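**Stacked washer-dryer, upper door opens left - reverse the hinge or move the basket?**

Laundry and Utility > Installation

**seam_allowance**
The unit is a Lunano stack, washer and dryer in one white casing, two round doors. The upper door is hinged on the left and the lower one stays shut most of the time because I run small loads in the upper drum only. The upper spin tops out at 800 rpm, so cottons come out heavier than from my old machine.

The problem is unloading. With the door open there is a large ring projecting on the left at shoulder height, and that's the side I approach from. I end up reaching around it, and small items fall between the rim and the basket. Lost two socks behind the stack on Saturday. Options as I see them:

1. Reverse the upper hinge.
2. Leave the hinge, put the basket on the floor right in front of the lower door.
3. Shelf or hook-on tray at rim height.

Has anyone reversed the hinge on one of these?

**lintbound**
Not on the Lunano. On my Kusuma dryer it was four screws and a strike plate, but a dryer door has no bellows and no water lock. If your upper drum is the one taking water, the latch and the interlock wiring are on a fixed side. I'd stop there.

**gasketcase**
Agree on the hinge. Disagree that the door is the problem. People stand too close. Stand back far enough that the door clears your elbow and pull straight out with one arm. You only need the second hand for sheets.

**seam_allowance**
Standing back makes the socks worse. The drop from the rim is then onto open floor.

**lintbound**
Then it's the basket position. Center it under the upper opening, long side parallel to the machine. A perforated one is fine, a solid tub holds the drips if the spin was poor.

**flatpack_tenant**
Mine is the opposite way around and I'd still go with the tray. Floor basket means you can't open the lower door without kicking the basket away first. That gets old if you ever run both drums. Also you are dropping wet laundry from chest height, which is fine for towels and bad for anything you wanted to keep folded.

**gasketcase**
Trays hook on the rim seal. I replaced a seal after 5 months of that. Don't hang anything on rubber that has to stay round.

**flatpack_tenant**
Mine hooks on the casing, not the seal. Kandow bracket, part 721. Check your rim depth before ordering, it doesn't suit the curved fronts.

**seam_allowance**
Front is curved, so probably out. What about the right side? There's a radiator on that wall and I had thought of moving the basket over there and draping things on the tubes as they come out.

**lintbound**
Depends on the side wall and the floor on the right, clearance is usually tight there.

**seam_allowance**
The third photo is looking down along the right-hand side, with the extinguisher cabinet between the machine and the radiator.
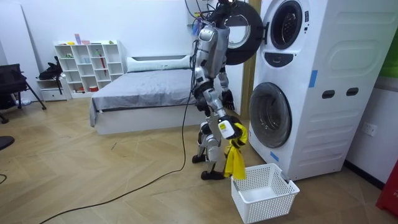
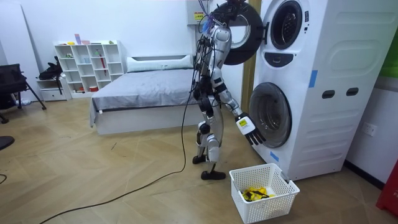
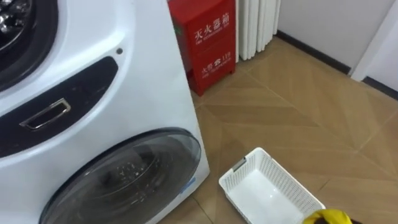
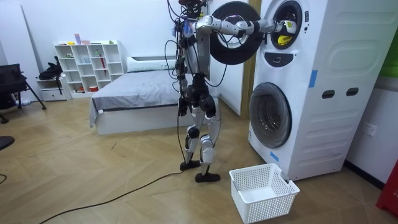
**gasketcase**
Keep the cabinet clear. A basket parked on the right will end up in front of it, and so will whatever slides off the radiator. That rules out the right side for me, whatever you do about the door.

**lintbound**
Same view. Floor basket in front, hinge untouched. For socks, use a mesh bag with a zip, load the bag, unload the bag. Costs nothing and there's no loose item to miss.

**flatpack_tenant**
A bag at 800 rpm bunches up and throws the balance off if it's the only thing in there. Put a towel in with it. I still think the lower door is going to annoy you.

**seam_allowance**
I'll try the bag with a towel and leave the basket in front for now. If I start using the lower drum I'll look at brackets for curved fronts.

Related threads
Kusuma dryer door reversal, screw sizes
Dandora stack: vibration on a herringbone floor
Cleaning the upper door seal without removing it
Drying on column radiators - how close is too close
Laundry basket that fits under a porthole door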